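Can a robot arm set up trays in a small restaurant yet?

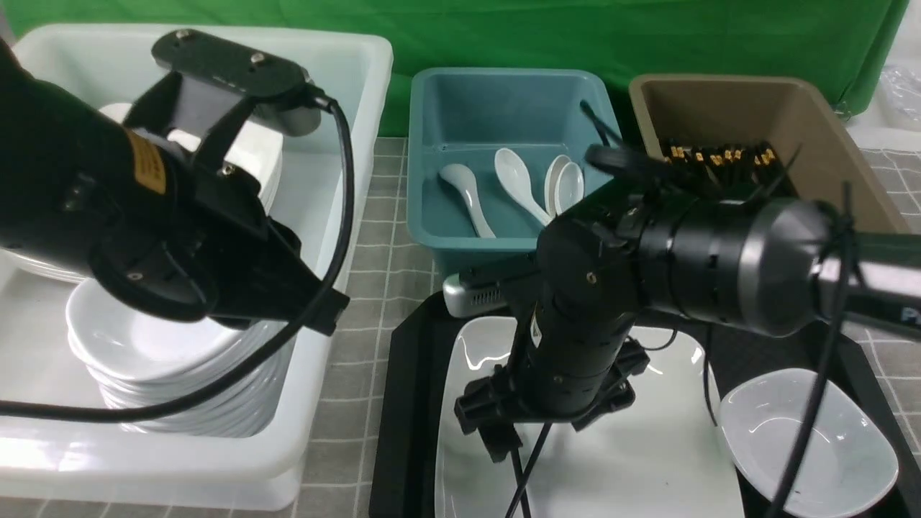 Posted in Kitchen Equipment and Automation by Madhu Kashyap

I run the back of house at a noodle place with 43 seats. On a normal lunch we send out 114 trays. Every tray gets the same things before the food goes on it: a rectangular plate, a square bowl, a soup spoon and a pair of chopsticks. One person does nothing else from 10:30 in the morning until the rush is over. It is a boring job and I have trouble keeping anyone on it for more than a couple of months.

A salesman from Dosell has been by twice. He wants us to lease a two-arm setup that would stand at the end of the counter and lay out the trays. The dishes would sit in open bins, plates in one, spoons in another, chopsticks in a third, and the arms would pick from the bins. He says it can learn a new tray layout in an afternoon. He would not give me a number for trays per hour, only that it "keeps improving."

What I want to know from people who have used one of these, or worked on one:

Can it really take one plate off a stack of plates? Ours are glossy and they sit tight on each other. My own people sometimes pick up two.

Can it handle soup spoons that are lying every which way in a tray? Ours are the white ceramic kind with the short handle and deep bowl.

How much breakage should I plan for?

Does somebody have to stand next to it the whole time? If so I don't see the point.

I am not against machines. We have a rice washer and a conveyor dishwasher and I would not give up either one. But those do one thing and they do it inside a box.

3 replies

Rattana Chaiyaporn

I spent two years on a project called Klinhom that did table setting and dish sorting with two arms, so I can give you a fair idea. I left in February and have nothing to sell you.

Plates off a stack: yes, with conditions. A two-finger gripper has to get one finger under the rim of the top plate, or pinch the rim from the side, and the space between two rims is very small. If the stack stands straight it works most of the time. If the stack leans against the wall of the bin, the angle of each rim is different and the success rate drops. We had the best results when the plates stood on edge in a rack, like a dish rack, with a finger's width between them. That means someone has to load the rack, and you should count that person's time. Suction cups are better on a smooth plate than fingers are, but then you need a different tool for the chopsticks.

Spoons: harder than you would think. The short handle gives you very little to hold, and glazed ceramic is slippery in hard jaws. Soft pads on the fingertips help a lot. When two spoons overlap, the arm tends to go for the one underneath, lift it, and the upper one slides off. Ours would usually try again and get it on the second or third go. A person does this without looking.

Chopsticks: loose chopsticks in a bin are bad. If they stand up with the tops showing, a gripper can come straight down on them, but getting exactly two is a matter of luck. Put each pair in a paper sleeve and most of this problem goes away. Ask Dosell if their demo used sleeves.

Speed: our best steady rate was 20 trays an hour with four items on each tray. Your person is probably doing three or four times that without hurrying. You could let the machine start early in the morning and build up a supply, but then you need a place to keep 114 set trays, and I don't know many kitchens with that kind of room.

Breakage: low while it is running well. The arms move slowly and most failures are a missed grab, where nothing gets hurt. The breakage comes when something is a little out of place, like a bowl put down on the raised edge of the tray instead of inside it. Then the gripper lets go and the bowl tips. We switched to melamine for testing for that reason, and I would be careful with any demo numbers until you know what the dishes were made of.

Attendance: someone should be within earshot. They don't have to watch it constantly but they have to clear it when it stops. In our last month it stopped every 70 picks or so on a good day. With four items a tray, you can do the math for your lunch.

If you go further with Dosell, have them bring the thing to your kitchen and run it on your own dishes, out of your own bins, for a full lunch. Don't accept a video. Also ask where the cables go. An arm with a lot of cable hanging off it will catch on bin edges sooner or later, and it is the sort of thing that gets left for last.

kurutetti_owner

We looked at the same thing for Kurutetti (two locations, mostly curry) and passed. The lease was more than the wage. What we did was change the order of the bins so the person walks less, and buy trays with a molded spot for the spoon. Cost almost nothing. Tray setting went from a full job to something the dish person does between racks.

Not saying robots are no good, we have a Vestetti fryer lift and it's fine. But it goes up and down and that's all it does.

p.

just use self serve cutlery?? put the spoons and chopsticks on the tables in a holder and you only have plates and bowls left

Comment from Madhu Kashyap

Thanks, all. We had chopsticks on the tables years ago and went back to trays after the last remodel, the tables are too small now with the bowls. I could try it with the spoons.

Rattana, the 20 an hour is what I needed. Ours does 70 when the dishes are coming back on time. I asked the salesman about sleeves and he said he would check. I also asked for the full lunch test and he is checking on that too.

Comment from Rattana Chaiyaporn

If he does say yes, write down every stop and how long it took to get going again. Put your slowest trainee on it, not your best person. And leave the plates in the bin the way they come out of the dishwasher.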